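Skestora Household Help
Community Answers > Kitchen > Storage and Cleaning

Keeping chopsticks and spoons in one countertop holder in a shared kitchen

Posted by Zerrin Başaran
Monday, 4 replies hidden, 2 shown below

I am responsible for the kitchen on the second floor of a residence in Kurtuluş. Residents keep their everyday utensils in a single upright holder on the counter, next to the cooktop. The drawers are reserved for knives and serving pieces, so moving everything into a drawer is not an option at present.

Two matters require advice. First, the wooden chopsticks have begun to smell faintly musty at the lower ends. Second, pairs are regularly separated, and residents report that they cannot find two that match. The holder is washed every Monday with the dish rack. I would prefer to keep the present holder if it can be made to serve.
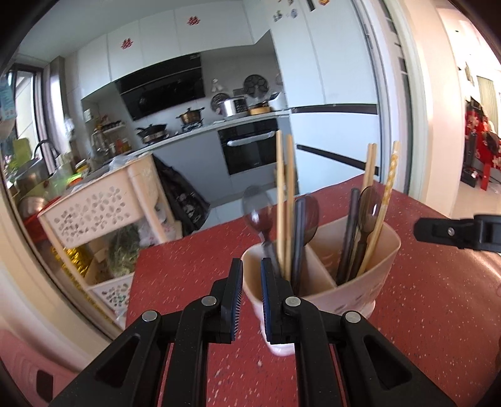

The utensil holder on the second-floor counter.

It is plastic, with a divider inside. The spoons are plastic for the most part and have given no trouble. Please advise whether the wooden pieces should be stored separately, and whether any particular order is recommended.

Zerrin Başaran

Tzu-hsuan Shek
Member, Kitchen section

The smell at the lower ends is nearly always a drying problem. Chopsticks are washed, shaken once and placed upright in the holder, and the remaining water runs down and collects at the bottom. Plastic spoons are not harmed by this. Plain wood absorbs it.

I recommend the following procedure.

Wash wooden chopsticks by hand in warm water with a small amount of dish soap. Do not leave them to soak. Dry them with a towel and lay them flat on a rack overnight before they return to the holder. Place them with the eating ends up.

Check the bottom of the holder for drainage holes. If there are none, empty it every evening and wipe it out. A folded piece of paper towel at the bottom of each compartment will also serve, provided that it is changed daily - a damp towel left in place is worse than none.

Pieces that still smell after two days of drying should be discarded. The same applies to any that are cracked, fuzzy at the tip or dark in spots. I would not attempt to sand or oil them for a shared kitchen.

As to order, use the divider. Assign one compartment to chopsticks and the other to spoons. In your photograph both kinds stand on both sides, and plain and dark chopsticks are kept together with a patterned one. A resident in a hurry will take whichever two are nearest.

For the pairs, a narrow silicone band around each set is sufficient. Our building purchased a bag of 50 from Jaminska and has not needed more. The bands should come off for washing and go back on only when the wood is dry.

Reply from Zerrin Başaran: Thank you. The overnight rack had not been considered. I will inspect the bottom of the holder this evening and arrange for the bands.

Nevzat Ertürk
Member

Buy metal ones. We changed over in February and have had no smell. They are slippery with noodles and some people complained. Trisell sells a steel holder as well but I have not used it.

This page is closed to new answers. Related topics may be posted in the Kitchen section.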